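Unit 4: Barn Owls in Farm Country

Course reader: Emil Kälin

Barn owls hunt voles and mice over open grassland. Most pairs nest in old buildings or hollow trees – sites that are lost when barns are converted. Students should read pages 82 to 88 before the July field visit to Tilden. 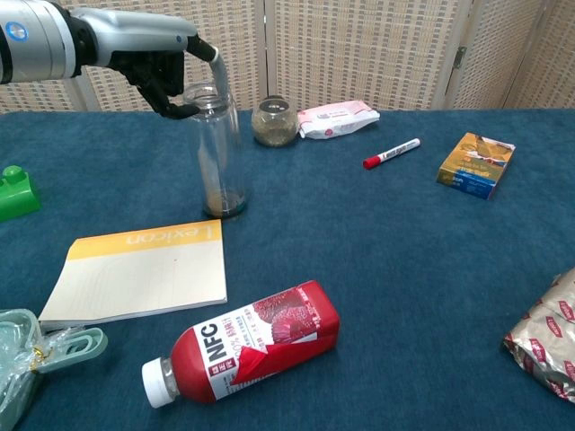 Nest Site Requirements

A pair needs a dark, dry ledge and a clear flight path. Nests must not be approached during breeding without a permit.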